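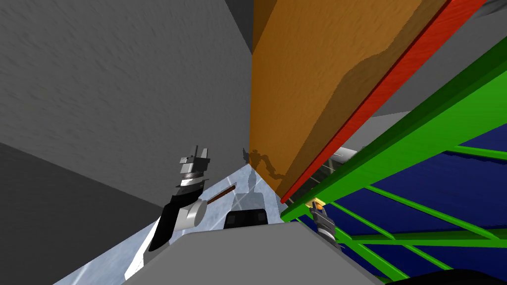
Can a two-frame sync error in a dialogue scene be fixed by sliding the whole dialogue stem?

Only when the offset is the same from the first line of the reel to the last. If it starts partway through, sliding the stem repairs the back of the reel and breaks the front, and the material has to be cut at the point where the offset begins.

Notebook, Plendari, mix room, December
Project: Jellon (feature, romantic comedy), reel 2, sync fault and repair

Morning, 9:00

Picked up the note from the screening of the near-final mix. It reads "lips feel soft in the second half of the party scene and everything after." No timecode given. Projector and server delay were checked before the screening and are in the room log, and reel 1 played clean on the same chain, so the playback path is low on the list. Checked it again anyway with the flash-and-beep file. Beep lands on the flash frame. Room is fine.

Loaded reel 2 picture and the printmaster into a clean session with no plug-ins and delay compensation off. Watched the reel through once without touching anything. The front is in sync by eye. The kitchen conversation is in sync. The long argument in the hallway is late. I could not say by eye where it changed, because the stretch between the kitchen and the hallway is dancing, loud music and people shot from behind.

Measurement

Ran Fakidon on the reel against the production guide track embedded in the picture file. It slides short windows of the mix against the guide and writes the best-match offset for each one. It does badly under music. Two settings matter: window length, and the band limits. With the default band it locked to the kick drum in the party and gave nonsense. Limited it to the speech range and lengthened the window, and the readings settled.

Result: offset zero from the head of the reel to shot 38. From shot 38 to the end of the reel the mix is 2 frames late. No slope. The readings before the step are flat and so are the readings after it.

A flat step rules out a sample rate or frame rate mismatch. A pull-down error would grow steadily through the reel and would be far bigger by the tail. I had started writing up a frame rate fault before the second Fakidon pass, and that paragraph is struck out in the paper book. Please ignore it.

For the record, 2 frames at 24 is a little over 83 milliseconds. Late sound is easier to forgive than early sound, which explains how it got through the premix. In a wide shot I would not have caught it. The hallway argument is nearly all close-ups with hard consonants.

Cause

Compared the picture we mixed to with the current picture, cut by cut. Shot 38 (the friend turning away from the drinks table) lost 2 frames at the head in the last picture revision. The change list we were sent does not show it. The trim appears in the edit list for the reel but was left out of the change list, most likely because the change list was generated before the trim and not regenerated. That last part is inference. The missing event itself is not in doubt; both lists are saved in the project folder under sync_fault.

So we conformed to the change list as supplied, the picture was shorter than the list claimed, and all sound after that cut sat 2 frames late. The tail pop should have shown this. It was in the right place on the printmaster because it had been laid in fresh from the template after the conform and was not carried along with the tracks. A pop that has been placed by hand to match the picture says nothing about the sound between the pops. I have changed the template note to say so.

What moves and what stays

First idea was to cut all tracks at shot 38, remove 2 frames, and close up everything behind it. That is right for most of the session and wrong for two groups.

ADR. There are nine replacement lines in the reel after shot 38. They were recorded and fitted to the new picture, after the conform, so they are already in sync. If they move with the rest they go early by 2 frames. This also accounts for something odd in the screening notes, where the final exchange on the stairs was called "fine, weirdly." Those lines are ADR. I colored all nine in the session and locked them before doing anything else.

Foley. Mixed. Footsteps were performed before the revision and need to move. The cloth pass on the hallway scene was redone afterward and does not. The clip names do not tell them apart. The creation times do. Sorted by creation time, then spot-checked against picture on hand touches and the coat coming off the hook.

Production dialogue, hard effects and room tone all predate the revision and move.

Music

The source song in the party runs straight across the cut. Taking 2 frames out at the cut gives an audible skip in the groove, even with a crossfade. Tried three things.

Cut at shot 38 exactly, short crossfade. Skip is audible on headphones and on the mains.

Cut earlier, under the crowd cheer, long crossfade. Better, but the vocal doubles for a moment and sounds like a phaser.

Leave the song alone across the cut, let it run 2 frames late, and take it up at the doorway where the perspective changes from full to muffled. The edit hides inside the filter change. Nobody on screen is playing or singing the song, and the dancing was never tight to it. I am using this one.

The score cue that enters in the hallway is 16 bars, starts after the fault and has nothing overlapping it at the head. It moves as a block. Its last chord rings over the reel change, so the tail has to be checked against the head of reel 3 once both are rebuilt. Automation on the cue was written as absolute, so confirmed that automation follows edit was on before moving it. It was off by default in the session. Found that out on the dialogue, where the first attempt left the fades behind and gave a level dip across a line. Undid it, turned the option on and repeated.

Afternoon, 2:00

Rebuilt the session from the saved copy instead of continuing in the one with all the undo steps in it. Order of work, for anybody who has to do this on another reel:

Lock ADR and late cloth.
Turn on automation follows edit.
Cut everything unlocked at the head of shot 38, new picture time plus 2 frames for the old position.
Remove 2 frames, close up.
Repair room tone at the join.
Handle the party song separately.
Re-lay the tail pop last, then compare its position with the pop carried through on a spare track.

The spare track is new. I put a copy of the original tail pop on it before the cut so that it gets shifted with the rest. After the move, carried pop and re-laid pop null against each other. If they ever fail to null, the conform is wrong somewhere.

Room tone join was simple. The party has a dense crowd bed and it closes without help. There is one production line overlapping the cut, the offscreen "who invited him," and removing 2 frames from it clipped the front of the second word. Pulled the line from an alternate take in the same setup. Slightly less laugh in it. Performance is close enough to send, but it needs to be mentioned to picture when the reel goes back, and I have put it in the delivery notes.

Second Fakidon pass on the rebuilt reel, same settings as the morning: zero throughout, except inside the party song, where it gives no confident reading at all. Checked that stretch by eye on two visible lines and both hold.

Foreign version

The music and effects track for reel 2 was already exported and sent to Kumarasinghe for the dub. It has the same fault. Effects after shot 38 are late there as well, and any dubbed lines recorded to the current picture will be in sync while the doors and footsteps around them are not. Sent word that the reel 2 M&E is withdrawn and a replacement will follow. Their recorded lines do not need to change. Asked them to confirm which picture version they are recording to; no reply at time of writing.

New M&E needs the same song edit as the domestic mix. Do not let it fall back to the straight cut. The cheer that helps cover the doorway contains some recognizable English words, and the M&E uses a different crowd bed at that spot, so the edit has to be listened to again with the replacement bed in place.

Open

Ask picture for a regenerated change list for every reel, with the edit list alongside, and compare the two before any more conforms.
Run Fakidon on reels 1 and 3 through the end. Reel 1 played fine but was not measured.
Score tail across the change from reel 2 to reel 3.
Loudness on the rebuilt reel. I expect no movement from a 2-frame edit, but the alternate line was leveled by ear and should be measured.
Rename the cloth clips so that the pass they belong to is in the name.
Old reel 2 printmaster moved to the superseded folder, not deleted. The M&E export from the same session is still in the delivery folder and has to be moved too.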